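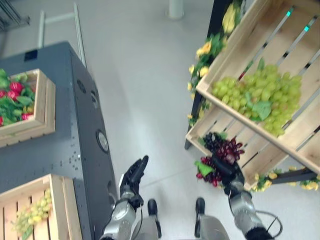 Grapes, crates and the labeling problem

We finished the second block of collection on the produce task, and I want to write down what changed since the first block before I forget the details. The task is the same as before: bunches of grapes go between the display shelf and the crates on the table, one bunch at a time, with an operator driving both arms and both hands through the Kotia rig. Everything is recorded from the head camera plus the joint and finger positions.

The main change is where an episode starts. In the first block we started recording when the operator said "go," and the first few seconds were usually arms hanging still while somebody settled their shoulders. The policy learned that very well. It would stand in front of the shelf and wait. We now start the recording from a pedal under the operator's foot and throw out any episode where neither hand moves in the first 3 seconds. That rule removed 36 episodes from the old set, and retraining on what was left got rid of most of the waiting.

The second change is the grasp. Grapes are a poor object for finger position data. The bunch gives way, the fingers close past the point where you'd expect contact, and the recorded finger angles for a good grasp and a near miss look almost alike. Petersen (our name for the older labeling script) called a grasp by finger angle alone, and it was wrong often enough that I stopped trusting any number downstream of it. Wurnel, the replacement, also uses the gap between the commanded angle and the measured one. If the hand is told to close further and doesn't, something is in it. This works for the stem grasp and less well when the fingers go around the lower part of the bunch, which squashes.
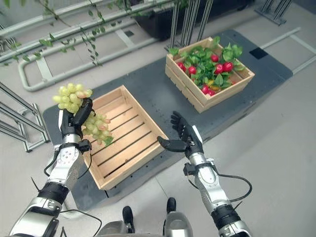
Marlene Wunderlich
Data collection lead, Gretdale

The lift over the crate wall is the part of the episode I now watch most closely. Operators like to rest the bunch against the rim for a moment and then tip it in. A person can do that without thinking. In the data it shows up as a pause with the hand partly loaded, and the model copies the pause without the tip. The instruction is now to clear the wall with the whole bunch, move over the slats, lower, and open. It's slower by about 20 percent per episode and I am fine with that.

What to do with the free hand is still open. Some operators park it near the hip, some keep it out over the table with the palm up, and one uses it to steady whatever the other hand has. All three are reasonable. Mixed together in one dataset they give a free arm that drifts between poses for no reason. I've been tagging episodes by free hand behavior and training on one tag at a time. Palm up over the table is ahead so far, probably on account of there being more of it. I would like to equalize the counts before claiming anything.

Notes on crates. We vary the crate angle between episodes and leave the neighboring crate filled. With the radishes in view the model has to pick the right target, and early on it didn't always. Turning the empty crate by hand between runs gave less variety than I expected. People turn things to the same few angles. I printed a list of angles from a random generator and taped it to the operator's station, and the spread is better now.

Discard reasons, second block, most common first: dropped berries that the operator then tried to pick up, cable from the forearm pulling on the shelf, dropped frames on the head camera, operator talking to me and not looking. Dropped berries alone don't disqualify an episode. Chasing them does.

Storage is fine. The upload is not, and I've moved it to overnight with a checksum pass in the morning. It took 11 failed transfers to make me do this.

Next block is in April. I want two operators on the same crate angles on the same day, so I can separate operator habits from layout. I also want the shelf height changed at least once. So far every reach toward the lower tier is nearly the same reach, and a model trained on it will know that one reach.

Posted 4 Mar 2020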